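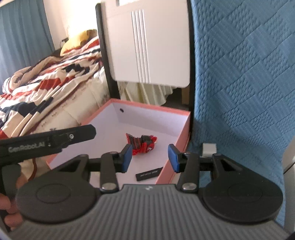 Can a bid be withdrawn after it has been placed from the mobile site?

A bid stays binding once the confirmation screen has appeared. Requests to cancel a bid entered in error go to the auction desk by phone and must arrive before the lot opens for live bidding.

Section 6. Setting up mobile bidding on Trimusstead

Before you start

You need a registered bidder account, a verified email address and a payment card on file. Accounts opened under the old Drillstead sign-in still work, but the password has to be reset once before the mobile site will accept it.

6.1 Signing in on a phone or tablet

1. Open the browser and go to the sign-in page. No app is required.
2. Enter your bidder number and password.
3. Tap Send Code. A code of 6 digits goes to your email address.
4. Enter the code within 270 seconds. After that it expires and a new one must be requested.
5. Tap Trust This Device if you are the only person who uses it.

Note: Private browsing windows drop the sign-in when they are closed. Use a normal window on sale days.

6.2 Setting your bidding limit

1. Open Account, then Limits.
2. Enter the highest total you want to commit across all open lots. Leave out the buyer's premium – the system adds it separately.
3. Tap Save. The new limit applies to the next bid you place and does not change bids already entered.

Limits above your approved credit line are held for review. Reviews are handled by Umut Yalçınkaya at the auction desk and take around 7 business days.

Caution: Lowering a limit does not cancel a standing bid. You remain responsible for any lot you win at the earlier figure.
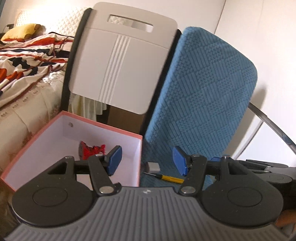
Fig. 6-2. Open storage box and blue fabric.

6.3 Placing an absentee bid

1. Find the lot by number or by keyword.
2. Tap Bid, then Absentee.
3. Enter your maximum. Amounts that fall between increments are rounded down.
4. Check the lot number against the catalog. Lots with a letter suffix (54 and 54A, for instance) are separate items.
5. Tap Confirm and wait for the confirmation screen.

If the screen does not appear, do not tap Confirm again. Open My Bids and check whether the bid is listed. On a slow connection the list can lag behind the screen – refresh it once before calling the desk.

Note: Where two absentee bids are equal, the one received first has priority.

6.4 Alerts

Outbid alerts are sent by email unless text messages are turned on under Account, then Alerts. Alerts for Beneš estate sales are set separately and are off by default.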